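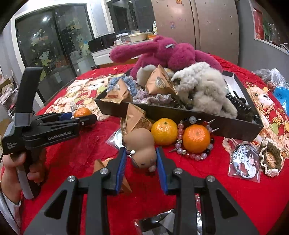
Irena Jasińska wrote in the margin of the last entry that the cams are still too small, and that a kid who turns a crank and sees the top move by the thickness of a pencil line will think it is broken. She wants everything cut bigger, and she wants the cams precut for the first session so they get to the motion before snack.

I agree with the first part. On the second I'm less sure, see below.

Monday, bench notes, cardboard automata for the after school group

Started at 3:40, after the printer was free. Wanted to settle cam size, shaft material and box size before the September sessions at Bielecka.

Boxes. The shipping boxes from Drevotel are the right depth but the corrugation runs the wrong way on the top panel, so the follower hole tears toward the front edge once the stick starts to wobble. Turned one on its side and cut the opening in what used to be the bottom. Better. The hole still tears if it is made with a pencil. Made with an awl and then opened up with a skewer it holds. A piece of straw pushed through the hole and hot glued underneath as a sleeve fixes the wobble almost completely. Put straws back on the list. Paper straws go soft from the hot glue and then stiffen again slightly bent, so wait before threading the stick through, or use the plastic ones left in the drawer under the laminator.

Shafts. Bamboo skewers are fine for a 5 inch box. Wider than that they bow in the middle and the cam rides up against the follower and jams. The dowel is stiff enough for anything but kids can't push a cam onto it without splitting the cardboard. Bogdan suggested sanding the end of the dowel to a taper. Tried it. It goes on well and then it spins inside the cam, because the hole is now bigger than the part it ends up on. Skewers and smaller boxes for now, dowels for anyone who comes back for a second one.

Cams. Cut a set out of double-thickness cardboard, glued with the grain crossed. An oval gives two bumps per turn, the off-center circle gives one, the snail gives a slow climb and a drop. The snail only works in one direction. Turn it backward and the follower catches on the step and bends the shaft. I'd leave it in anyway. Last spring the snail was where they argued the most, and the arguing was about the right thing (which way is it going around, from whose side).

Size: went up until it hit the floor of the box, then backed off. The bigger off-center circle gives a lift you can see from across the room. Irena is right about that and I should have done it in the first batch.

Foam for the cams: Eugeniusz left a bag of craft foam offcuts. Foam on foam grips too well. It was good for turning the follower (the friction drive, where the top figure spins around) and bad for plain up and down, where the follower disk hung on and then let go with a jerk. Cardboard cam against foam disk was the smoothest combination. Cardboard on cardboard works until the edges get fuzzy. Wrapping the cam edge in packing tape helped with the fuzz but then the spin drive slipped. So two recipes, up-down and spin, and I'll put a sample of each on the table, taped or untaped, without labels.

Cranks. Bent skewer breaks. Cardboard arm with a second short skewer as a handle is good. Pipe cleaner cranks look promising and unwind. One of the staff at Nallum uses clothespins clamped on the end of the shaft and says the little ones find it easier to grab. Try it with what is in the blue bin.

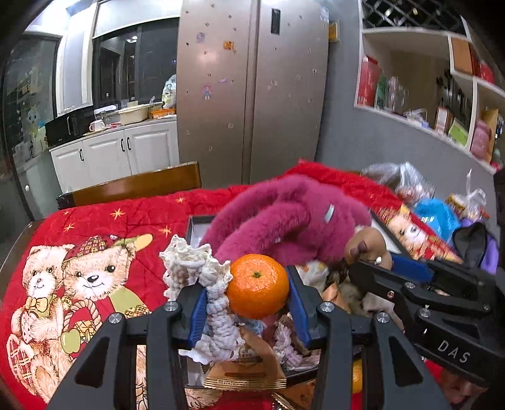
Figures on top are the part we never plan enough time for. Last time most of the group finished the mechanism and then had ten minutes left to make something to put on it, so we got a lot of stick people. I'd like to have them bring or choose a small thing from home and attach it, and build the box around how that thing ought to move. The trouble is weight and attachment. The cream-white crochet rope toy is a good shape for this, with a frill at each end and a thick knotted shaft between them, so a loop of wire around the shaft would have something to stop against at both ends. The ruffled top would show a spin well too, I think, better than a smooth figure would. A mandarin next to it is the opposite case: round, nothing to tie to, and heavy for a skewer. If somebody wants fruit on top it will have to be paper or papier-mâché. Write a line about this in the note to families, something like "light enough to sit on a paper cup without crushing it."

Attachment, as far as I got: masking tape flag around the skewer, then glue to the flag and never to the object itself, so it can be taken home in one piece. Wire loop for soft things. Clothespin for flat things. Removable putty did not hold through more than a few turns of the snail.

Precut or not. Irena's case is that cutting double cardboard with school scissors takes up half the session and hurts their hands. Both true. My case is that when the cams come out of an envelope, they treat them as the correct cams and stop changing them. With the Dromano group last year we handed out precut ones and at the end of the hour there were twelve boxes on the table all doing the same thing. Benoît Poulain cut the difference: precut plain circles only, no holes. They choose where the hole goes. If it goes in the middle, nothing happens, and they have to work out why. Offcenter, it lifts. After that anyone who wants an odd shape can trim a circle down, in single thickness, and glue two together later.

I like this and will prepare it that way for the first session. Przemysław can run the circles on the cutter if I get him the file before he leaves for the day. Asked him for 400, which covers all groups and the ones that get stepped on.

Age question. The youngest who signed up are 7. Awls stay with the adults. Suggest an awl station at the end of the counter with a block of foam to push into, where they mark the spot with a dot and hold the box while an adult makes the hole. It makes a line, but the line gave us good talk last time, since they look at each other's boxes while they wait. Low temp glue guns only, and the stands need new feet.

Open:

Does the straw sleeve survive a week on a shelf at the school, or does the glue let go? Left one box on the windowsill by the door. Please don't tidy it.

Two cams on one shaft in a small box. Tried it once at the end, the followers knocked together. Might work with the disks cut smaller on one side.

Spin drive goes one way with the cam left of center and the other way with the cam right of center. With a cam on each side and a gap in one of them it should turn back and forth. Did not get to it. Bogdan, if you're in before me, the parts are in the shoebox with the green lid and the shaft is already cut.

Need: skewers, straws, masking tape, glue sticks for the low temp guns, cardboard that has not been folded. Eugeniusz has the receipt book.

Stopped at 6:15, glue guns unplugged.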